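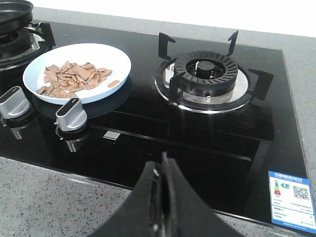
Should you build your own robot arm if you can buy one ready to go?

Build it, as long as you're okay with it being a little bit bad for a long time. I put mine together over evenings at the shared workshop in Kenddale, and I've got 800 dollars in it so far (not counting the motor I fried, which I'd like to forget). A Dobos arm would have cost more and worked on day one. I still think I got the better deal!

See, when a bought arm misses its mark, you email someone. When mine misses, I know which joint is sloppy, because I'm the one who left it sloppy. The elbow on the Hasus kit has this tiny bit of play, and by the time it gets to the wrist you're way off. I spent 10 evenings on that elbow alone. Was it fun? Maybe four of them were.

People at the shop love to argue about code, and sure, code matters. But I'd tell anyone starting out to spend their money on decent bearings first and worry about the clever stuff later. Also, label your cables. I have 26 of them and I labeled none, and every repair starts with me tugging on things and muttering.

My other strong opinion: get it off the workbench early. A bench is flat and dull and you set it up to suit the arm. A kitchen is shiny and full of stuff people want to eat, and it'll show you what you skipped. I'd rather find that out in June than still be polishing a bench demo in September.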